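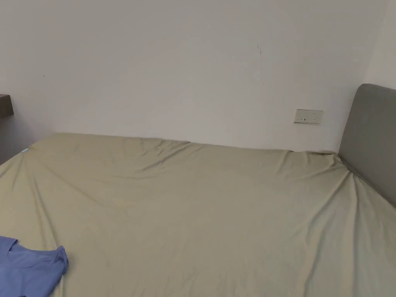 Home Projects Year 11 Science Library Contact

How Much Sleep Are We Getting? A Survey of Lamptey House
By Ama Tetteh
December

I picked sleep for my term project because I was yawning through first period almost every morning and I wanted to know if everyone else was too. They are! I sent a short survey to 200 students across Years 7 to 12 and asked when they turned out the light, when they got up, and what they did in the last hour before bed. Over four weeks that gave me 1,678 usable entries once I'd thrown out the joke ones (no, you did not sleep for 31 hours).

The biggest surprise was the weekend gap. On school nights the Year 11s averaged just under seven hours, then they slept in so late on weekends that their body clocks shifted by nearly two hours. My reading calls this social jet lag, a name I love. The Year 7s hardly had it at all, and they also rated their mornings much higher.

Phones mattered less than I'd predicted. Homework was the main thing keeping seniors up, followed by part-time work and sport. Students on the Karnudix bus route, which leaves at 6:50 am, slept the least of anyone, and I'd really like to look at travel time properly next term.

There are some weak spots. People guessed their own sleep times, and guesses tend to be generous. I tried checking mine against a paper diary and I was out by roughly 600 minutes over the whole month! A few weeks also fell during assessments, so the results probably look worse than a normal month would.

I coloured the graphs by year level and they're up outside the Tromex lab, along with the blank survey if anyone wants to try it on their own class. Thank you to everybody who kept filling it in, especially the Year 9s, who never missed a night.

Related projects
Does Music Help You Study?
Rainfall on the Bottom Oval
Testing the Zolteck Bridge Kit
What's in Our Compost?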